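Ticket: left gripper state drops out during fruit sorting episodes
Site: Tultthorpe
Opened by: Otakar Sýkora
Date: 10/17/20
Status: open, workaround in place

Of 100 episodes in the fruit and plates batch, 30 fail the import check. In every failed one the left gripper channel holds its last value while the arm joints carry on updating. Right gripper channel is clean throughout.

Faults cluster in the avocado task. Grasps with the wrist low over the green placemat are the worst.
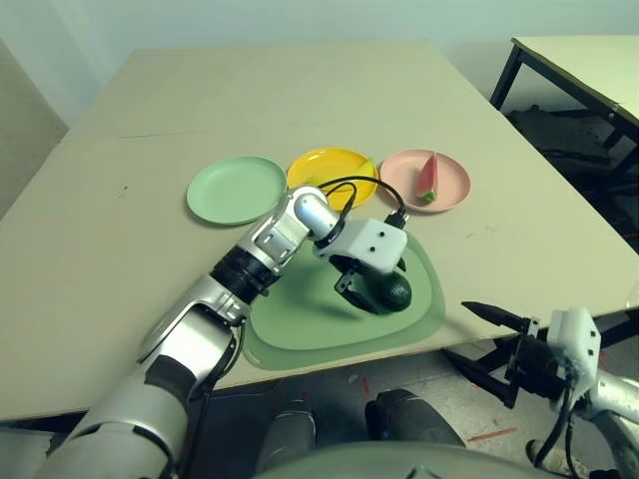 Swapped the left gripper cable for a spare from Nerngate. No change. Reseated the connector on top of the housing and got 2 clean runs, then the fault came back on the next one. Logger timestamps are in order, so I have ruled out dropped packets on the recording side.

Cable slack is the next suspect. The loops hang forward of the housing and can fall across the yellow plate, which also partly hides the item on that plate from the head camera. Please advise on a shorter run.

Workaround: reject any episode where the left gripper value is flat for 2 seconds during a commanded close. Do not patch the gap by interpolation, as the policy will learn the wrong closing time.

Failed episodes moved to the Futwood quarantine folder. Labels left as they were.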